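How to test if a cheap robot arm can do a household chore (the put-away test)
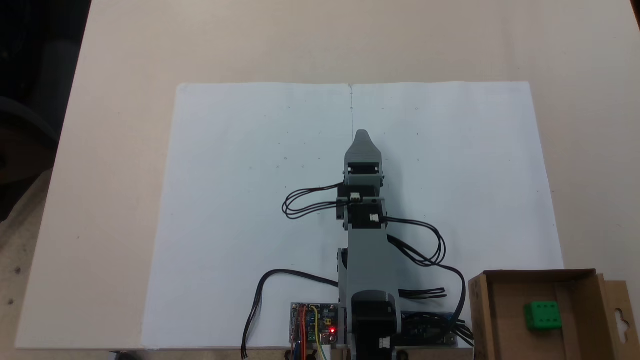 Short version first. Can a hobby arm tidy your house yet? No. Can it do one small piece of tidying, on one table, with one kind of object? Yes, on a good day, and you can measure how good the day is. I get asked this enough that I wrote down my whole routine. It's the put-away test – pick up a thing, drop it in a box, go back, do it again. Dumbest chore there is. Toys in the toy bin, socks in the drawer, bolts in the bolt tray, it's all the same motion underneath. You want a gray desk arm with a gripper, a big sheet of white paper flat under it, and an open cardboard box off to one side with low walls so the arm doesn't have to climb over anything. A green cube makes a fine first object. Budget an afternoon. Two if the software fights you.

Who this is for

You have a small arm built and moving. Servos respond, nothing smokes. You can record a position and play it back. If you're not there yet go finish the build guide for your kit and come back, I'm not covering assembly.

What you need

A small arm with a gripper, any kit. Mine came as the Lasach parts pack, I printed the rest
Power supply that came with it, not the one from your old router
Large sheet of paper, bigger than the reach of the arm if you can find one
Masking tape
Pencil, ruler
Cardboard box, low
A light cube or block your gripper can close on
Notebook or a spreadsheet
Software to record and replay moves. I use Vatum. Bandix works too, menus are in different places

Step 1. Fix the arm down

Clamp it or screw it to the table. Do not skip. A base that creeps a hair each cycle will wreck your numbers and you'll blame the servos for it. I lost an entire evening to this. Push the base by hand after clamping, hard, in every direction. If it moves, do it over.

Step 2. Paper

Tape the sheet down flat, all corners plus the middle of each long side. Draw a center line straight out from the base. Light pencil is fine. Then make your dots. Rows of small pencil dots, same spacing all over, across the part of the sheet the arm can reach. I space mine 70 mm apart. Closer is better data and a lot more boredom.

Label them on a separate piece of paper, not on the sheet, if you have a camera in your setup. Writing next to the dots can confuse things. A1, A2 and so on, whatever you like.

Step 3. Box

Put the box where the arm can get above it with the elbow still a bit bent. Fully stretched arms sag. Trace the bottom of the box in pencil so you can put it back when you knock it, and you will knock it.

Cut the walls down if they're tall. Flaps pointing outward, never in. A flap hanging inward catches the cube, then you get a drop that looks like a miss and isnt one.

Step 4. Cables

Boring, important. Run the arm by hand through the widest swing you plan to use and watch the wires the whole way. Leave slack at the wrist but tie it so a loop can't drop under the gripper. Check that connectors aren't getting tugged at the far ends. Do it left AND right. Most of my random failures early on were one wrist connector working itself out, then the arm freezing halfway across the table looking thoughtful.

Keep the control board out of the sweep too. Mine is beside the base and I set a soft limit in software so the lower link can't come down on it.

Step 5. Teach the home position

Straight out along the center line, gripper low-ish but clear of the paper. Save it. Every attempt starts here and ends here. Don't get lazy and start from wherever it stopped last, small joints behave differently depending on which side they came from (backlash) and you want the same slop every time.

In Vatum: Positions, New, Capture, name it home. In Bandix you have to turn torque off first or capture is grayed out.

Step 6. Teach one pick

Cube on a dot near the middle. Then save these:

Above the cube, gripper open
Down on the cube, open
Same spot, closed
Straight up
Above the box
Open
Home

Play it slow. Slower than you want. Then play it again at normal speed and see what changes. Usually the "down" part goes too far at speed and the tip scrapes the paper. Raise it a touch.

On closing – close until it holds and then a tiny bit more. If you tell the gripper servo to go all the way shut with a cube in it, it will sit there pushing and get hot. Hobby servos die like this. Mine did, and the replacement took most of August to arrive.

Step 7. Run it dry

No cube. Ten times or so. You're listening. Clicking, buzzing, a joint that shivers when it stops. Fix now.

Step 8. The actual test

Put the cube on the first dot, run, write down the result. Next dot. Every dot. Then start over from the first one. I go until I have 200 attempts, less than that and one lucky streak makes you think you've built a butler.

Only four results allowed:

IN – cube in the box
DROP – picked up, lost on the way
MISS – never picked up
HELP – you touched something

HELP is the one people cheat on. Nudged the cube a little with your finger? HELP. Straightened the box? HELP. A chore robot that needs you standing there is you doing the chore with extra steps.

If you only taught one pick, the arm will only work on one dot, obviously. So either teach each dot (tedious, works) or use the grid feature where you teach the four corners and the software fills in the rest. Or a camera and a learned policy, if you're that far along. The test is the same for all of them and that's the reason I like it. Same paper, same dots, same box.

Step 9. Mess it up on purpose

Now the part that tells you something about a real house.

Turn the cube 45 degrees. Run every dot again. A simple two finger gripper hates this, it wants flat faces to close on.

Move the box one box-width over, don't tell the software. A replayed program will happily drop the cube on the table. Something with a camera might cope.

Turn off the overhead light, if you use a camera.

Swap the cube for a rolled sock. Go on.

Put two things on the sheet at the same time.

Log each of these as its own test. Don't mix them into the first score or the number means nothing.

Reading your results

Near perfect on the plain test and terrible on step 9 is normal. That's a replay machine, and for a shop floor it might be all you want. A guy-with-a-tray job, where the part always comes to the same place the same way up, is doable with cheap stuff if you don't mind babysitting it. The Nyitrai forum has a long thread of folks doing this, sorting printed parts mostly, and one log there reached 2810 cycles before a wrist servo quit. I believe it, the guy posted the spreadsheet.

Misses all at the far dots: the arm is sagging. Move everything closer or use a lighter gripper.

Misses all on one side: check the base, then the cables on that side. A stiff bundle pulls more than you'd think.

Misses that get worse over time: heat. Let it rest, run the same dots again cold, compare.

Drops right over the box: you're opening too early, or slamming to a stop. Add a short pause before opening.

So can it do chores

My opinion, from my own table. Single steps, yes. Whole chores, no. "Put this cube in that box" is a step. "Clean up the living room" is a few hundred of those, plus finding things, plus deciding what's trash, plus getting under the couch, and my arm is clamped to a table. The grabbing is the part that is furthest along. Everything before and after the grabbing is what's missing at home.

Factory people get around it by making the world tidy first – trays, fixtures, everything lined up. You can do that at home too but then you've tidied up by hand so the robot can tidy up.

I'd still say run the test. It takes the argument out of it. Somebody sends you a video of an arm folding a towel, fine, how many tries, how many HELPs.

Troubleshooting quickies

Arm drops when you stop the program: torque is cutting off. Send it home before you stop.

Gripper closes but cube slides out: stick a bit of rubber or grippy drawer liner on the fingers. Retest everything after, it's a differnt gripper now.

Paper bunches up: more tape.

Positions all off by the same amount this morning: you bumped the base. Back to step 1, sorry.

Software loses the arm mid run: swap the USB cable before you touch any settings. Then try another port, not a hub.

Updated 15th August – fixed the step order, cables used to come after teaching and that was dumb. Sock results going in the next one when I've finished the second set of runs.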